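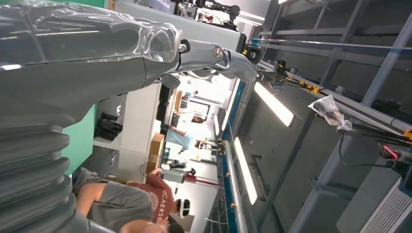 Figure 3. Left arm of the Semonano cell, seen from the wrist camera, with the clear cover fitted over the upper segment.

4.2 Loss of grip force caused by the protective cover

The most frequent fault in the second test period was a gradual loss of grip force at the left gripper. It produced no error code and was first noticed by the operators, who reported that parts felt late to close when driven from the headset. The left arm had been fitted with a clear plastic cover to keep dust out of the casing. As Figure 3 shows, the cover does not lie flat but gathers in creases along the segment, and it ends close to the pivot bolt of the linkage that carries the finger. The second bolt, farther along the link, is clear of the plastic. We had checked the fit of the cover with the gripper open and the arm at rest, and had found nothing wrong with it.

The fault appeared only after repeated closing. In the first 600 cycles following a change of cover, the measured grip force stayed within the limits set out in Section 3. Between 600 and 1,000 cycles the readings began to spread, and by 2,000 cycles the left gripper failed to hold the heavier of the two Worlow test blocks in every run. The right gripper, which carried no cover, passed all 3,000 cycles without a drop. Motor current on the left side rose over the same period, so the drive was working harder while less force reached the finger.

Inspection with the power off showed that the free edge of the cover had crept forward and folded under the link at the pivot. The fold was thin enough to let the finger move through its full range, and the position sensor therefore reported a normal close. The control software compared position with its target and did not compare current with force. A close that was mechanically poor was logged as a good one. This was a fault in our choice of checks, and a different cover alone would not have removed it.

One event had safety consequences. On 21/04/2018 a block was released above the bench during a handover task while an operator's hand was inside the working area. The block missed the hand. The Emo stop circuit was pressed at once and worked as designed, but it played no part in preventing contact. Under our rules at the time, a second person could reach into the cell as long as the arm was reported as holding and still. The state 'holding' was taken from finger position only, and could not be relied on once the cover had moved.

Three changes were made. The cover was shortened so that its edge ends well behind the pivot, and is now held by a Sikora band clamp in place of tape. The software raises a warning when motor current and finger position disagree for longer than the normal closing time - the threshold is set separately for each gripper. Reaching into the cell now requires the drives to be off, whatever state is shown to the operator.

The 3,000-cycle test was then repeated on the left arm by Havlíček, using the same blocks and the same order of tasks. No block was dropped. The current warning was raised twice, both times shortly after the clamp had been refitted, and in both cases the band was found to be slightly loose. We have not tested the shortened cover in dusty conditions, and the part of the segment it leaves bare may need a seal of its own. Šimek's earlier runs, made before any cover was used, are left out of the comparison because the force sensor was mounted differently.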